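Pivonance opens casting for second series of Grultberg

Production company Pivonance has opened applications for the second series of Grultberg, the reality show in which couples who have split up share a house for 40 nights. Filming starts in July.

The new series has 8 former couples, all living under one roof in the coastal town of Bogale. Each pair must agree on a joint budget and cook for the rest of the house in turn. Viewers vote for the pair they want to stay.

Applicants must be over 21 and have been apart for at least 2 years. Both halves of the couple need to apply – single entries will not be read. Pivonance saw 200 pairs in person for the first series and expects to see the same number this time.
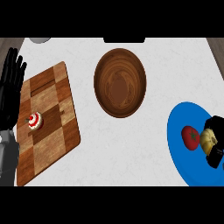
Housemates will again hand in their phones on arrival. Private calls to family can be made from a booth off the hall, and these calls will not be recorded or broadcast.

Grultberg will be shown on the streaming service Zovgate, with a new episode each evening at 8pm. Application forms are on the Zovgate website and close at noon on the last day of May.

Ends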